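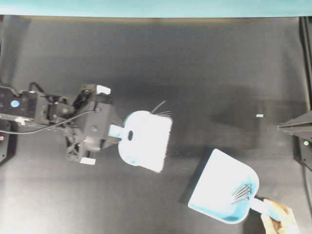
Home | Set-up | Operation | Faults | Spare parts

Itex Tabletop Arm – Set-up and Service Guide
Section 6: Grip slip during sweeping tasks
Revised Saturday, July 27, 2024, Durrani Service Desk

6.1 Symptom

The brush turns in the gripper when the bristles meet resistance. The arm reports no fault and completes its path with the brush at the wrong angle. Small metal parts such as nails can be left on the table or pushed past the dustpan.

CAUTION: The arm does not detect a hand on the dustpan. Keep fingers on the handle, behind the pan, and clear of the brush path. If the brush turns while a person is holding the pan, stop the arm before reaching for anything.

6.2 Correction

1. Stop the program and wait for the arm to come to rest.
2. Support the brush by hand, then open the gripper from the control screen.
3. Wipe both fingertip pads and the brush handle with a dry cloth. Replace any pad that is torn or shiny.
4. Place the handle squarely between the pads and close the gripper.
5. Raise the grip force setting by 2 steps. Do not exceed 10.
6. Check that the wrist cable hangs free through the full sweep. A tight cable can pull the wrist off angle.
7. Run 3 sweeps at low speed with no one holding the pan.

NOTE: Remove fibers caught in the bristles before step 7. They can drag parts back out of the pan.

NOTE: Arms delivered before December use the older Fliltismont pads. These wear faster – inspect them weekly.

6.3 If the fault returns

Record the grip force setting and the speed, and take the arm out of shared use. Send the record to the Rulville depot with the worn pads.

Durrani Service Desk, Rulville | Contact | Back to top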